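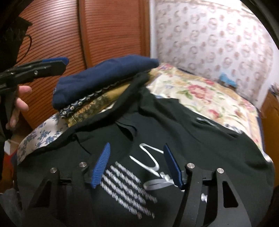
Derese Soft Finger Pads, Replacement Set
Sold in pairs, blue, ribbed face
Fits the Derese hand-held gripper

Please read before ordering if you bought pads before 2019-10-05.

We're sorry to say that a batch of pads we shipped in August has been coming loose at the tip. Our friends at the Prerkthorpe workshop fold a lot of shirts and sweatshirts with these grippers, and they were kind enough to send back 26 pads for us to look over. On 3 of them the rubber had started to peel, and a peeled edge likes to grab a loose thread and hang on to it (one nice knit sweater did not survive, and we've replaced it).

If your pad lifts when you push it with a thumbnail, please stop using that finger and write to us. We'll mail you 2 new pads free of charge, and you don't need to send the old ones back unless you'd like to!

Pads now on sale are glued at our Midatbridge shop and left to cure 2 full days before packing. Please don't use the Stulletti adhesive from the older kit, as it stays too soft.

In stock
Add to cart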